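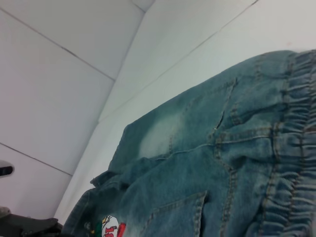

Recording Garment Episodes at the Grurkport Station

Operators recording for the Trirari folding set should complete the steps below for every garment. Each session consists of 33 episodes and uses one garment category only.

Before recording

Wipe the work surface and select the category in Nulline. Confirm that the wrist view is live and in focus. Denim with elastic sections is logged as "mixed stretch" -- do not use "rigid" for these items, even when most of the fabric is flat.

Recording

1. Lay the garment down with its seams and pockets facing up. Small folds along the border may remain.
2. Start the episode and wait 2 seconds before moving the arm.
3. Grasp a single layer at an outer edge. Avoid badges and pockets.
4. Complete the fold at a steady pace, release, and stop the episode.

After recording

Mark dropped grasps as failures and keep them in the set. Episodes longer than 17 seconds are sent to the Joubert review queue, where they are trimmed or rejected.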